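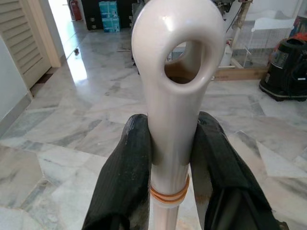 Pearl handle, oval hole in the head, two orange bands at the lower end.

October, glaze bench, Kestham

Carried on with the white gloss for the Floltley order. They want the off-white on the jugs and bowls to sit near the cutlery they already have, so the target is a soft pearl with a bit of warmth in it and no blue. The last batch (tiles still on the window sill) came out far too cold, like bathroom ware.

Base is the same as before: Timia frit, china clay, flint, whiting. Swapped the zircon for a smaller amount of tin oxide and added a pinch of yellow ochre, sieved twice. The ochre clumps if it goes in dry. Mix it to a paste in a cup first, then add to the bucket. I had forgotten this and lost most of the morning pushing lumps through the mesh.

Poured 9 tiles. First three on the white stoneware, next three on the buff, last three on the buff with a slip coat under. All dipped for the same count, then one edge of each dipped a second time so we can see thick against thin.

Bucket settles badly. There was a hard layer at the bottom after lunch and I had to dig it out with the wooden paddle. Put in a little bentonite, soaked overnight in the jam jar, and it stayed up better. If you use this bucket, stir right down to the floor of it, then leave it a minute for the bubbles, then stir again slowly. Do not use the drill mixer on it. It fills with air and you get pinholes.

Firing. Loaded the small Steiner kiln, tiles on the middle shelf, cones on the middle and top. Slow start, bung out until the steam stopped, then up at the usual rate. Soaked for 20 minutes at the top and then held again for 25 on the way down to let the surface heal. Meter read 3,644 when I switched on. Forgot to read it at the end, so no cost for this one. Whoever fires next, please write both numbers on the card.

Results, opened the next morning.

White stoneware: good gloss, colour close but still slightly grey where thin. Thick edge is lovely. No crazing when I looked, will check again in a week as the last lot went on pinging for days.

Buff: too creamy. Iron specks coming through, quite a few on the second tile. Some people would like it. Floltley will not.

Buff with slip: better than I expected. Specks mostly hidden. One tile has crawled along the edge where I handled it, probably grease from my fingers. Wipe them with a damp sponge before dipping and pick up by the back.

Top shelf cone was further over than the middle one. The top has always run hot in that kiln but this looks worse than in the summer. Could be the thermocouple creeping out of its sleeve again. Pushed it back in and marked the depth with a pencil line on the casing. Check the line before the next firing.

To do:
Half the ochre, same tin, white stoneware only.
Try the slip at a thinner coat on buff, since we have more than enough buff to use up.
Make one full-size bowl before anyone promises anything. Tiles lie flat and this glaze may well run on a curve.
Order tin oxide. The tub is down to the last scoop and a bit.
New 80 mesh sieve, the rim on ours has split.

The ash bucket with no label was mine. It has a label now.

Recent entries
Kiln shelf wash, second recipe
Handles pulling away on the tall jugs
Floltley order: sizes and shrinkage
Reclaim clay, too short to throw
Cobalt wash over matt white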